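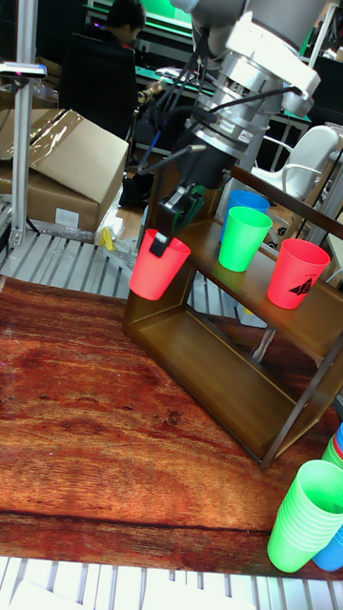 Sabine Kuhlmann wrote:

> Could whoever is doing the cups for Saturday tell me which colours
> we have left? Last time the kids' table got whatever was on top and
> we ran out of one colour halfway through the squash. Also I still
> think the little shelf takes up too much room on the drinks table.
> Can't we just leave the stacks out and let people help themselves?

Hi Sabine, hi all,

We have red, green and blue, all plastic, all the same sort we used in March. I bought another 80 from Filali on the way home, so running out shouldn't be a problem this time.

On the shelf, I'd like to keep it. It's the two-tier one, bronze-brown metal, and it sits on an angle on the wooden table so you can get at it from either side. My plan is one or two cups of each colour on the top tier and nothing underneath until the serviettes turn up. The spare stacks stay on the table beside it. When we left the stacks out on their own, people pulled off three at a time and put the extras back with fingerprints in them, and the tall ones lean.

If the space is the trouble, we can move the urn to the other table. It needs to be nearer the power point anyway.

Colours, unless anyone objects:

green - kids' table
blue - water and cordial
red - everything else

Some of the red ones have a small black logo on the side. They're the same size as the plain ones so please don't sort them out into a separate bag again.

Could people rinse cups and nest them by colour before they go back in the tub. I spent most of a Sunday pulling blue ones out of green ones.

Still needed: 2 jugs with lids, and a tea towel or two. I can be there to set up from 9 if someone has the key.

Cheers,
Jo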